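Our robot club and the bin with four things

Print this post | Send by e-mail

I promised to write something every month about our student club, and I already missed May, so this one will be longer.

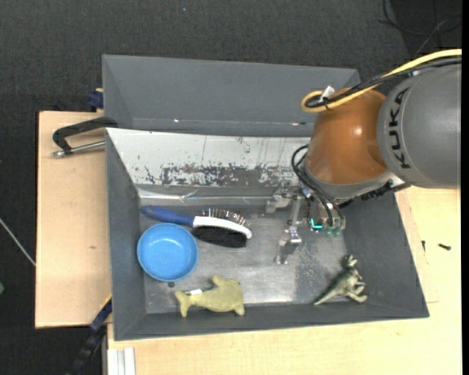
What we are trying to do

The task looks simple when you say it in one sentence. The arm must take things out of a gray bin, one by one, and it must not need us to tell it where they are. We named the project Chambi. Eduardo Mercado proposed this name and the rest of us were too tired to discuss it.

For this round we chose a hairbrush, a light-blue bowl, a plush toy with a forked tail and a green dinosaur. We have a long argument about the plush toy. I say it is a dolphin, Halima Lukumay says it is a fish, and in our notes it is written "dolphin/fish" until today.

The arm is a KUKA, and I was afraid of it during my first weeks. Now I am more afraid of my own code.

The hairbrush

I thought the bowl would be the hardest. It has a thin rim, and if the finger comes down at a wrong angle it pushes the bowl to the wall and then there is no space to go in. But the bowl we can manage. The hairbrush is the one that makes us suffer. It has metal pins on one side of the head and black bristles on the other, and our program, which has the name Grorlow, does not understand well where the object finishes. Many times it chooses a point in the middle of the bristles and closes there.

Souad Ait Ali had the idea to make it prefer the handle. This sounds obvious when I write it, but we had spent two evenings changing the lights before she said it. With the handle preferred, the brush comes up much more often. It still turns in the fingers sometimes, and I don't have a good answer for this yet.

The floor of the bin

The metal floor shines, and the back panel is full of old scratches. For a person this is nothing. For Grorlow a bright place on the floor can be an object, and it goes down very slowly and seriously to pick up a reflection. Fadwa Benmoussa wants to cover the floor with something matte. I prefer to leave it and to collect more pictures, so that the program learns it. At the moment we have 925 pictures with labels, and Fadwa made the larger part of them, so maybe I should not speak so loudly.

What is next

Before the end of June we want to run 100 attempts without touching the settings between them. Khadija Hajji will write down the results, as she is the only one of us who does not say "almost" when the toy falls – for her it fell.

After that I would like to put the dinosaur close to the wall again and again, with the tail in different directions. It lies on its side most of the time, and the small limbs catch the finger.

If you are a student here and you want to come, we meet at 6 p.m. You don't need to know programming. I learned most of it in this club, and my first script only opened and closed the gripper.

Contact | Copyright, the author of this blog | Back to top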